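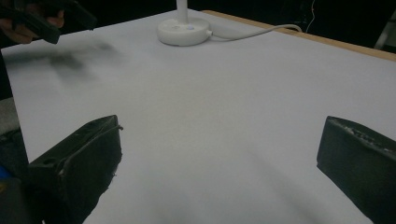

Bench tips: comparing hand-held grippers before you buy a second pair

The notes below cover bench comparison of two-finger hand-held grippers with a camera mounted behind the fingers. They assume a table, a lamp and an afternoon. The units compared were the Fultholm and the Rastska, both black, both closed by hand.

Surface

Cover the table with smooth white paper or board. Bare wood has a grain that confuses tracking on the Fultholm and hides crumbs of finger material. Tape the sheet on the underside of the table edge. Tape on top shows up as a landmark and then moves when it peels.

A plain white sheet has the opposite fault: too little for the camera to follow. Leave something fixed within view at the far side. A lamp base will do, or a strip of table edge. Do not move it between runs.

Lamp

Stand the lamp at the back and run its cable off to the side, clear of the working area. A cable across the middle will be caught by a finger sooner or later. Set one brightness and leave it. Our lamp flickers on its lowest setting, and the Rastska camera records this as banding. Switch off the ceiling light and draw the curtains; in November the daylight changes too much after 3 pm for the runs to be comparable.

Fingers

Check the finger edges before each session. Printed fingers chip along the top first, and the loose grains end up on the grip face. Brush them off with a dry toothbrush. Lint is best lifted with masking tape. Do not use kitchen spray on rubber pads, as it leaves a film and the grip drops for several runs afterwards.

Light scuffs on the outside can be ignored. A worn inner face cannot. Replace both fingers together or the object will turn as it is gripped.

Test objects

1. An empty matchbox. Shows excess closing force.
2. A teaspoon, laid flat. Shows whether the tips meet properly.
3. A folded tea towel. Shows slip.
4. A full 586 g jar of pickled beetroot. Shows flex in the finger mounts.
5. A clothes peg, stood on end.

Do 14 lifts of each with one unit, then change over. Switching on every lift sounds fairer but the hand never settles to either trigger.

Two hands

With one unit in each hand, keep the idle one raised and to the side. Its shadow falls on the sheet and moves with the hand, and slow movements give less trouble than quick ones. If tracking drops out, hold both units still, then start the lift again from the beginning. Do not stitch two halves together.

Result

The Fultholm closed more evenly and handled the peg better. The Rastska was lighter in the wrist and lost tracking less often. For kitchen objects I would take the Rastska and fit softer pads.

Teguh Nasution

Comments (3)

grisdale_shed
Which pads? The ones sold for the Yazdani are 6 mm thick and stop the tips meeting on mine.

Teguh Nasution
Same problem here. I cut them down with a craft knife. Cut from the back face and leave the grip face alone.

Pellow
Baking paper is no good as a table cover, too shiny. Went back to lining paper.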